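Veronica Văduva
10/2/25

OK so it's bench week. I've been putting this off since June and I'm doing it out loud in a thread so I can't wander off halfway through. Topic: small tools, where they live, and why mine never seem to live anywhere.

2/
Background for new people. I have one good table. It's wood, it's pale, it shows every pencil mark, and I love it more than is reasonable. Everything I fix or print or sand ends up on it, and then stays on it, and then I'm working in a space the size of a paperback.

3/
Last time I tried to fix this I bought bins. So many bins! I labeled them all in one evening and felt amazing, and by the weekend I was putting stuff on top of the bins. The bins became a second table.

4/
So no shopping this time. The only rule is that everything on the table gets picked up once and has to go somewhere on purpose. Back on the table counts as somewhere, but I have to be able to say why out loud.

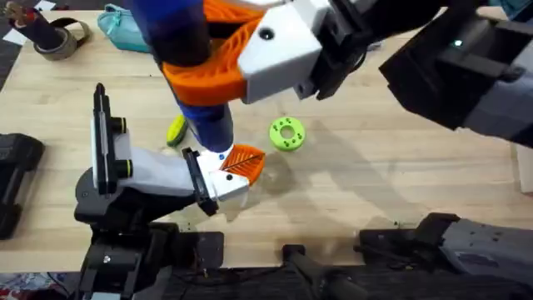 5/
The "say it out loud" part comes from Aurelia Jitaru, who made me do it with a kitchen drawer once and I have never felt so judged by my own voice. "I am keeping this bent whisk." Why? "It's the good bent whisk." It went in the trash ten seconds later.

6/
First pile: stuff I use every single day. Smaller than I figured. Pencil, steel ruler, calipers, the rotary tool, the little brush for dust. I thought I'd have twenty things in this pile and I ran out after five. That was a bit embarrassing.

7/
Second pile: stuff I use every day FOR TWO WEEKS and then never again. This is the one that gets me. Every project leaves a ring of its own tools around it like a bathtub. The clock repair left tweezers. The chair left three kinds of glue and a clamp I was sure I'd given back.

8/
Third pile is soft things. Cloths, straps, zip pouches. I used to think pouches were the answer to everything and now I think a pouch is where a tool goes to be forgotten. If I can't see in it, I own a second one of whatever's inside within a month. (I have two sets of the same tiny hex keys. Both were in pouches. Both in the SAME COLOR pouch.)

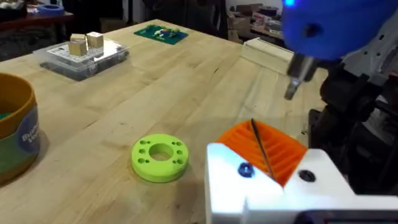 9/
Mystery parts get their own rule, which is that they have until Sunday. I don't throw them out on the spot anymore after the time I tossed a knob and then spent an evening searching 3,127 listings for another one – OK, I scrolled past most of them, but that was the number at the top of the page. Current champion of this category is that lime-green printed ring, big hole in the middle and a circle of little holes going around it. It has been on the table so long I've stopped seeing it. It is flat, it is cheerful, and I can't for the life of me say out loud what it's for.

10/
And yes, I asked. Bogdan Sima says it's a spacer. Margareta Dumitrescu says it's a wheel. They have both said this with total confidence and neither one will come get it.

11/
Quick break for the organizer question, because three of you asked on the last thread. Clear lid, always. I had a gorgeous one from Preda with a solid green lid and I gave it away, since I had to open it every time just to find out I'd opened the wrong one. With a clear lid you can be lazy. I plan everything around being lazy.

12/
My only complaint about clear cases is that a flat lid is an invitation. Things get parked on it. Then you don't want to open it because you'd have to move the things, so you leave the screws out next to it, and there you go, bathtub ring again.

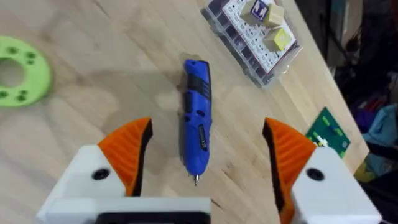

Rotary tool front and center, and two blocks parked on the case. See post 12.

13/
About the rotary tool! I go back and forth on this. A drawer is tidy but then I don't use it, I grab sandpaper and complain instead. A hook on the wall sounds great until you remember I have plaster walls and a bad history with anchors. Right now its home is the table, on purpose, said out loud: "I reach for this more than anything else I own."

14/
The part I always got wrong was the bits. Tool in one place, bits in another place, the one wrench you need in a third place with the takeout menus. I counted the bits this time, purely to scare myself. 143. I use four of them.

15/
So the four went in one compartment, right at the front. The other 139 went in a jar on the high shelf, and if I climb up there for one of them more than twice it gets promoted. It's a very strict system and I give it until Thanksgiving.

16/
Things I learned by picking everything up once:
it takes 41 minutes if you don't put on a podcast
it takes all afternoon if you do
rubber bands turn to goo
I own one (1) good eraser

17/
Oh, and sweep before you put the keepers back. I know. I KNOW. I put them all back, saw the dust, and had to lift every last one again. So technically I picked everything up twice and broke my own rule by dinnertime. 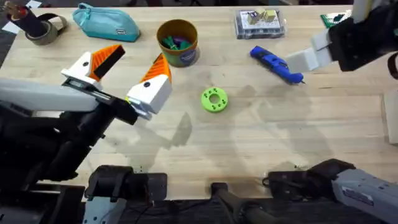 Haruna Yagi replied: Do you leave the rotary tool out overnight, though? I did that for years and the cat finally knocked mine off the bench. Now it gets a shoebox lid with a folded dish towel in it, and I slide the whole thing to the back wall when I quit.

18/
Haruna, a shoebox lid is so much better than anything I came up with. No cat in this house but I do have elbows. Trying it tonight.

19/
Tomorrow is the shelf under the window, which is mostly cans and one lamp I keep meaning to rewire. If anybody wants the hex keys I really do have a spare set, just message me. The ring is also up for grabs until Sunday.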